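Passing Under Pressure in Youth Rugby: A Small Study with an Under 14 Team

Project report, Sports Coaching, second year
Authors: Dionysis Drakos and Fabian Gruber
Supervisor: Nektarios Andreadis
March 25, 2026

1. Introduction

In this project we looked at how young rugby players pass the ball when a defender is close to them. Both of us help with training at Mititz Rugby Club, where the Under 14 team has trained on the same small pitch for several years. The head coach of the team, Lefteris Liapis, told us at the start of the season that his players pass well in training but lose many balls in matches. He asked whether we could find out why, and this became the subject of our report.

Our main question was the following. Does a passing drill with a moving defender improve the passing of the players more than the usual drill in lines, where no defender is present?

We expected that the answer would be yes. The results are less clear than we hoped, and we try to explain this in section 5.

2. Background

Most of the passing exercises we know from our own time as players are done in lines. Four or five players run up the pitch, the ball goes from one end of the line to the other, and then the next group starts. The exercise is easy to organise and every player touches the ball many times. In a match, however, the player with the ball must look at the defender, at the team mate and at the space, and has very little time for it.

In our lectures on skill learning we read that a skill is best practised in conditions similar to the ones in which it is used. For a beginner this can also be too difficult, and then the player learns little. With players of thirteen years, who have very different levels, it is not easy to choose the right difficulty.

3. Method

3.1 Players

The team has 27 registered players. We divided them into two groups with the help of the coach, so that both groups had forwards and backs and also some players who were new to the sport. Parents received a letter about the project and all of them gave their permission. Three players were injured during the period and we did not use their results.

3.2 Training

The project began in January and lasted six weeks. Each group had two training sessions a week, and in each session 20 minutes were given to passing. Group A did the usual drill in lines. Group B did the same drill for five minutes and then played three against one and four against two in a marked channel. The defenders in group B were allowed to touch but not to tackle. Spyros Gkikas, who coaches the Under 16 team, led group B, and Mr Liapis led group A.

We see now that this was a weak point. The two coaches have different styles, and Mr Gkikas stops the exercise more often to give advice. A better plan would have been to change the coaches after three weeks.

3.3 Test

We used the same test before and after the six weeks. Each player received the ball at a walking speed, ran towards a defender with a tackle shield, and passed to a team mate on the left or on the right. The side was called by one of us when the player crossed a line of cones. A pass was counted as good if the team mate could catch it in front of the body without slowing down. We both judged each pass separately. When we did not agree, we watched the video together and decided.

Before the first test we tried the procedure with four students from our own course. In this trial the call came too late and almost every pass went wrong, so we moved the line of cones one metre back.

4. Results

In the first test the two groups together made 300 passes, and the share of good passes was nearly equal in both groups. In the second test group B was better than group A, but the difference was small. The players who improved most in group B were those who had already played for two seasons or more. The new players in the same group improved only a little, and two of them had a lower result than before.

In group A the picture was more even. Almost all players became slightly better, also the new ones. Passing to the left stayed weaker than passing to the right in both groups.

We also watched the video of two league matches, one against Ngata before the project and one against Gultari after it. The number of lost balls was lower in the second match. We do not want to say too much about this, as the opponents were different and the second match was played in much better weather.

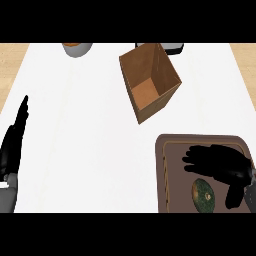 Source: Cluvby

5. Discussion

The drill with defenders seems to help players who already have a safe basic pass. For them the exercise is near to the match and they learn when to pass, and not only how. For a player who must still think about the position of the hands, the defender comes too early. Mr Gkikas noticed this in the second week and let these players start with more space, but we had not planned for it, so it was not done in the same way every time.

There is also the question of how many passes each player makes. In the line drill we estimate that one player makes roughly 80 passes in a session, and in the game with defenders clearly fewer. It is possible that the new players simply needed more repetition.

The test itself has some limits. The defender held a shield and moved in a straight line, and after some attempts the players knew what he would do. The judging was done by the two of us, and we knew which player was in which group. Next time we would ask a person from outside to judge the videos.

6. Conclusions and advice for the club

Our results give some support to the use of a defender in passing practice, but mostly for the experienced players. We suggest that the Under 14 team keeps the line drill as a short warm-up and then works in two levels. Newer players can begin with a defender who only walks. More practice on the left side would be useful for everybody.

Mr Liapis has read a first version of this report and wants to try the two levels until the end of the season. If he agrees, we will repeat the test in the last week of training and add the numbers in an appendix.

7. Thanks

We thank the players and their parents, both coaches, and our supervisor for his patience with our many questions about the statistics.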